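How to Oil a Wooden Tabletop

Posted in: Furniture care
By Tamsin Faulkner
Last updated 5 Dec 2020

An oiled tabletop is easy to live with because you can repair one part of it without stripping the rest. Varnish looks good for years and then chips, and once it chips you are sanding the whole thing. Oil wears thin slowly, and when it does you wipe on some more.

These are the steps I use for a dining table, desk or workbench top made of solid wood. They also work on a veneered top if you go very lightly with the sandpaper. If you don't know whether your top is veneered, look at the end of it. On solid wood the grain lines run over the edge and down. On veneer they usually stop at a thin seam.

What you need

Hardwax oil or pure tung oil, one small can
Sandpaper in 120, 180 and 240 grit
A sanding block or a random orbital sander
Lint-free cotton rags (old T-shirts are fine with the seams cut off)
A white nylon pad
Mineral spirits
Nitrile gloves
A metal bucket or an old paint can with a lid, for the used rags

I paid 40 dollars for the last can of hardwax oil and still have a third of it left after two tables. Don't buy the large can unless you are doing floors. Once opened, the oil starts to skin over, and the skin gets into everything.

Step 1: Find out what is on the table now

Put a few drops of water on a clean spot and wait ten minutes. If the water soaks in and leaves a dark mark, the wood is bare or the old oil is worn out, and you can skip most of the sanding. If it beads up, there is still a finish there.

To find out which finish, rub a hidden patch with a rag dampened with denatured alcohol. Shellac goes sticky. Lacquer and varnish mostly don't react to it. Any of these has to come off before you oil, as oil can't get through them. It will sit on top and stay tacky for weeks.

If the old finish is thick, or if the table may have been painted before 1978, stop and test for lead before you sand anything. Test kits are sold at most hardware stores.

Step 2: Clean it

Wash the top with warm water and a little dish soap, wring the cloth out well, and dry the surface right away. For wax or furniture polish, follow with mineral spirits on a rag. Change the rag when it turns brown. Kitchen tables need this twice, as a rule, and the area in front of each chair may need it three times.

Let it dry overnight.

Step 3: Sand

Start at 120 grit if there are scratches or rings, or at 180 if the surface is only dull. Always go with the grain. With a random orbital sander you can move in any direction, but finish by hand with the grain at 240, or the small swirl marks will show up as soon as the oil goes on.

Keep the sander flat. The common mistake is tipping it near the edges, which rounds them over and leaves a dip an inch or two in. I also slow down near any knots, because the wood around a knot is softer than the knot itself and sands away faster.

Vacuum between grits. A piece of 120 grit left on the table while you work at 240 will leave a scratch you can't explain later.

Don't go finer than 240 for oil. The wood gets so smooth that it won't take the oil evenly.

Step 4: Raise the grain

Wipe the bare wood with a damp cloth and let it dry for two hours. It will feel rough again. Knock that down with a few light passes of used 240 paper. If you skip this step, the grain will rise the first time someone spills a glass of water.

Step 5: First coat

Stir the can, don't shake it. Pour a little oil in the middle of the table – a puddle the size of a jar lid – and spread it with the nylon pad. Work in sections you can comfortably reach. You want the wood to look wet all over, with no pools.

Wait the time given on the can. Mine says 15 minutes. Then take a clean rag and wipe off everything that will come off. It feels wasteful the first time, but what is left on the surface after that point is what turns gummy. Crouch down and look across the top toward a window. Shiny patches mean there is still oil to wipe.

End grain soaks up much more than the face does. Go back to the ends after five minutes and give them a second helping before you wipe.

Step 6: Deal with the rags

Please don't skip this part. Rags wet with drying oil heat up as they cure, and a crumpled pile of them can catch fire with no spark at all. Put them in the metal can, fill it with water, and put the lid on. Or lay them out flat, one layer, on concrete outdoors until they are stiff. Then check what your town wants done with them. Ours takes them with the household hazardous waste.

Step 7: Second coat

Wait until the first coat is dry to the touch. That is overnight in a warm room and up to two days in a cold one. I oiled a bench in an unheated garage one February and it was still soft on the third day, so now I bring things inside.

Rub the top lightly with a dry nylon pad, wipe off the dust, and repeat the first coat using half as much oil. Two coats are enough for a desk. For a dining table I do three.

Curing time

Dry and cured are two different things. You can put light objects on the table after 24 hours. Keep water, hot dishes and tablecloths off it for at least a week, and two is better. Don't set rubber feet or plastic mats on it in that time, since they can leave marks that go right through the coat.
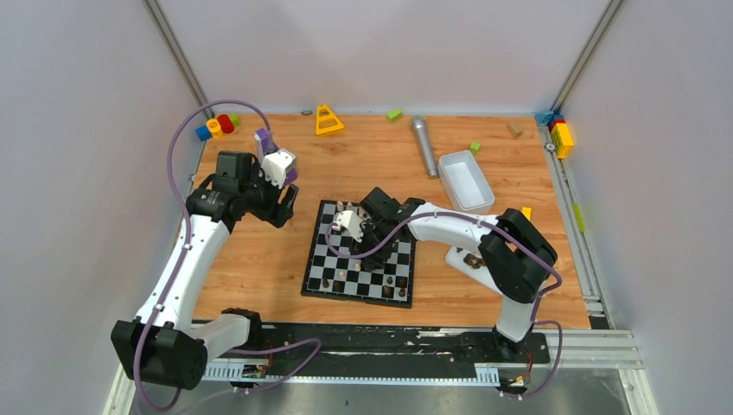
Wipe the cured top with a barely damp cloth and dry it afterward. Stay away from spray polish. Most of them contain silicone, and the next coat of oil won't bond over it.

How often to re-oil

Do the water test from Step 1 every six months. When drops stop beading, clean the top, rub it with the nylon pad, and put on one thin coat. There is no need to sand. A dining table in daily use will want this once a year. A desk can go two or three.

Fixing small damage

White rings are moisture in the finish. Leave them a few days first, as some fade by themselves. If not, rub with a little oil on the nylon pad, going with the grain.

Black rings are deeper. They come from water and iron, often a wet can or a flowerpot, and they need oxalic acid (sold as wood bleach). Wear gloves and eye protection, follow the package, rinse well, and let the wood dry for a full day before you oil it again.

Dents can often be steamed out. Lay a damp cloth over the dent and touch it with a hot iron for a few seconds at a time. This works where the wood fibers are crushed. Where they are cut, it does nothing.

Reader questions

Ruwan Mollah wrote to ask whether olive oil will do. No. It never dries, it picks up dust, and in time it smells. The same goes for other cooking oils, apart from flax and walnut, and those are slow.

Fathima Samarakoon asked if the underside needs oil too. I give it one coat. Wood that is sealed on one face and bare on the other takes in moisture unevenly, and a wide top can cup.

Everaldo Rocha wanted to know if oil will darken his maple. Yes, a little, and it will go slightly yellow over the years. Try it on the underside first. If you don't like the color, look for a hardwax oil with a small amount of white pigment in it, sold as "natural" or "raw" by most makers.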